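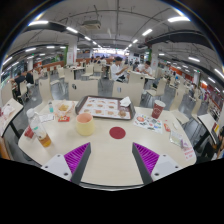
According to Pantelis Gavalas, a food court is judged by its tables long before it is judged by its food. A customer carrying a full tray will walk past a clean counter, a good menu and a short queue, and will remember only that there was nowhere clear to sit. He put this to a class of trainees at the Loltura centre, and several of them disagreed. By the end of their placements most had changed their minds.

Chapter 4
Clearing and Resetting Shared Tables

After studying this chapter you should be able to:
sort the items left on a shared table into the correct waste streams
clear a table in a set order
tell the difference between a table in use and a table that has been left
record table turns on a standard sheet

Key terms: shared seating, tray liner, table turn, liquid waste, reset

4.1 Why shared tables are different

In a restaurant with its own dining room, the staff know what was served at each table. In a food court they do not. One party may buy from three or four counters and put everything down together, so that a tray from one counter ends up beside a cup from another and a bottle brought in from outside. The person clearing has to deal with all of it, whichever counter it came from.

Most of what is left behind is packaging. A single meal can produce a tray liner, a napkin, a paper cup, a clear food container, sauce packets and a flyer or two. These are light and spread easily over a large round top. Food and drink make up fewer of the items but cause more of the work. A bottle with drink still in it must be emptied before it goes into recycling, and a piece of fried food left on a liner will mark the paper and spoil it for the paper bin.

The Trakura site, which is used as a case study throughout this book, has 400 seats and shares one clearing team between all its counters. During one week in April the team recorded 1,888 table turns. The sheets are reproduced at the end of the chapter and you will need them for Exercise 4.3.

4.2 In use or left?

Never clear a table on the strength of an empty chair. People leave their seats to fetch sauces, refill drinks or take a child to the toilets. Look for food that has not been eaten, drinks that are still part full, and coats or bags on the chairs. If any of these is present, wait and come back on your next round. If someone is sitting close by, ask them.

A crumpled napkin on a tray is a weak sign that a meal is over. Many people use more than one.

4.3 Order of work

Start with liquids. Stand cups and bottles upright, close any caps, and move them to the trolley first. Next lift loose packets and wrappers on to the tray, then fold the liner inwards over the crumbs. Carry the tray away level. Wipe from the far side of the table towards yourself, and finish with the rim, where sauce collects.

Printed flyers are thrown away if they are stained or creased. Clean ones go back to the counter that issued them.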